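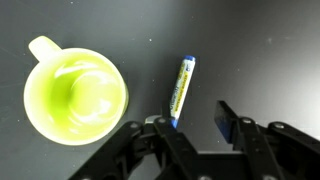 Orden del puesto compartido - apuntes de la sesión 2
Taller Plutstead, grupo del sábado

Repaso rápido de la sesión anterior: inventario antes de comprar nada. Quien no trajo la lista, que la haga esta semana, con lo que haya en la mesa ahora mismo y sin arreglarla antes.

Tema de hoy: cosas pequeñas. Rotuladores, bolis, clips, adaptadores. Lo grande casi siempre tiene sitio, lo pequeño va rodando de una mesa a otra y acaba en un cajón ajeno.

Recipiente para escribir. Vale una taza. Criterios:
- boca ancha, que se vea el fondo desde arriba
- peso suficiente para no volcar con un rotulador gordo dentro
- color que no se confunda con la mesa (sobre negro, verde lima o amarillo, por ejemplo)
- asa hacia el lado de la mano que coge

Si tiene un asa despegada o un golpe en el borde, fuera. Y una taza que pasa a ser bote de rotuladores ya no vuelve a la cocina - poner etiqueta en la base.

Cuántos rotuladores por puesto: pocos. En Grimside guardaban 400 en un armario y aun así se pedían prestados entre mesas. Probar cada uno en un papel antes de devolverlo al bote, el seco va a la basura en ese momento. No "por si acaso". Los de pizarra, separados de los permanentes, siempre. Tapa hasta oir el clic.

Las dos zonas. Zona de mano: lo que se usa a diario, con espacio alrededor. Zona de fondo: cables, aparatos, papel, lo que se usa por ratos. Lo normal es que la segunda se coma a la primera en un par de semanas.

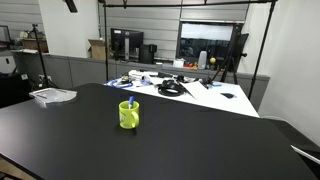 Desde la última fila objetan que en un puesto de verdad la zona de fondo no se ordena nunca, que se trabaja encima y punto, y que guardar los cables cada tarde es perder 10 minutos. De acuerdo en parte. No hay que guardarlos cada tarde. Hay que enrollarlos, que es otra cosa, y dejarlos donde estén.

Cables:
- enrollar en lazo amplio, sin doblar junto al conector
- un cable, un rollo. No meter dos juntos aunque sean del mismo aparato
- si hay de varios colores, aprovecharlo: un color para red, otro para corriente, y apuntarlo
- tira de velcro mejor que goma (la goma se reseca y se pega)

Lo del velcro lo sacamos de la guía Jeon, capítulo de almacén. El resto del capítulo se puede saltar.

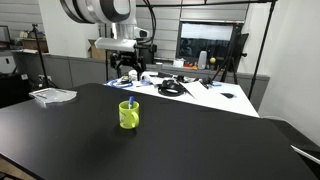 Papeles sueltos. Una hoja sobre la mesa de fondo es un aviso, dos ya son un montón. Regla del curso: la hoja se firma, se archiva o se recicla antes de irse a comer. Las bandejas transparentes ayudan porque se ve si llevan algo dentro, pero ojo, que planas y sin color se pierden de vista y termina uno apoyando cosas encima.

Superficies oscuras: se nota todo, polvo, pelusa, marcas de dedos. Paño de microfibra apenas humedo, una pasada larga y luego en seco. Nada de estropajo, los arañazos finos no se van. Mover la taza para limpiar, no rodearla.
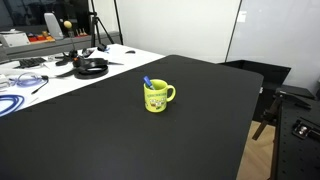
Fig. 4. Taza en la mesa negra (zona de mano); detrás, mesa blanca con cables y teclado (zona de fondo).

Tarea para la próxima: repartir el puesto propio en las dos zonas, a lápiz, en media hoja. Traer también el bote tal como esté. La hoja de Randov con las etiquetas se recoge a la entrada, hay unas 500, no hace falta acaparar.

Falta por ver: cajones, enchufes, qué hacer con lo que no es de nadie.

Imprimir esta página
Enviar por correo electrónico

Relacionados
Sesión 1 - El inventario sin ordenar
Etiquetas Randov: plantilla para bases y tapas
Cómo enrollar un cable largo
Limpieza de mesas oscuras
Sesión 3 - Cajones (junio)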